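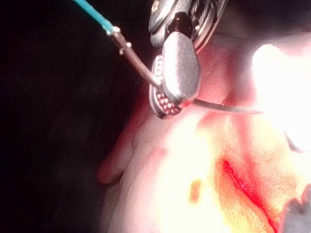
Closing a small wound with needle and thread is the subject of Kuken. The set collects pictures of this work seen from near, together with labels for the needle, the thread, the tissue and the open line in it. We wanted labels that a person who sews wounds would agree with, and for this reason the names are the ones used at the table. A curved needle with a bright blue thread, held over pale pink tissue with a long red cut, has four labels at least: `needle`, `thread`, `tissue` and `wound_line`. The place where the thread goes into the needle has its own label, `join`, because many mistakes in older sets come from there.

Release note, February 11, 2021: the label files were checked again and the folder names are now in small letters.

## What is in the folder

- `stills/` – 187 pictures, numbered without gaps
- `labels/` – one text file per picture, same number
- `groups.csv` – tells to which of the 28 groups a picture belongs
- `colours.md` – thread colours and the words we use for them
- `CHANGES.md`

A group is one wound from the first stitch to the last knot. Pictures of the same group look very similar, so please do not put some of them in training and others in testing. For testing we keep nearly 15 per cent of the pictures apart, always as whole groups. The column `part` in `groups.csv` says which ones.

## Labels

| Label | Meaning |
|---|---|
| `needle` | all visible metal of the needle, in one or more pieces |
| `tip` | a single point, only if the sharp end can be seen |
| `join` | where the needle and the thread meet |
| `thread` | thread outside of the tissue |
| `tissue` | the surface which is being closed, folds included |
| `wound_line` | the open cut, from end to end |
| `blood` | red fluid on the surface or at the edges of the cut |
| `spot` | a patch of other colour, of any cause |

Some remarks on how we draw them.

The needle is often hidden in the middle by the jaws that hold it. We draw the two visible parts and give them the same number. We do not guess the hidden piece. If the needle is already inside the tissue, the same rule is used.

`tip` is placed at the very end of the metal. When the needle is thin and dark and the tissue behind it is also dark, this point can be wrong by a few pixels. Please do not use it for measuring.

`blood` and `wound_line` may lie over each other. In the first version we made the annotators choose one, and they chose differently each time. Now both are allowed.

`spot` is used for yellow, orange or brown patches. It says only that the colour is different. We had long discussions if such a patch is fat, fluid or something on the surface, and from one picture it is usually not possible to know.

Small drops on the needle or the thread have no label. Bright reflections have none also, although on a glossy surface they take much space. A reflection on the tissue stays part of `tissue`.

## Thread colours

Blue is the most frequent. There is also violet, and black in the groups which came from Stetlow. Undyed thread was left out in January, as two annotators could not find it again on light tissue after one week. It will return when we have a better way.

## Who made the labels

The pictures were labelled at Sornano by people who have sewing practice, and read a second time at Lau. When the two readings were different, the second reader wrote a short note in the label file, after the sign `#`. We did not delete these notes. Some of them are more useful than the label.

## Known problems

- Group 9 has the wrong order of pictures. The labels are correct.
- In some label files `wound_line` stops too early where a fold covers the end of the cut.
- Deep folds at the side of the tissue are sometimes given as background. We correct them when we find them – please send us the number of the picture.
- The download is a little over 100 MB and the packed file has no checksum yet.

## Use

Kuken is free for teaching and study. It must not be used for decisions about patients. The pictures show fresh blood and open tissue, so please tell your students before you open the folder in class.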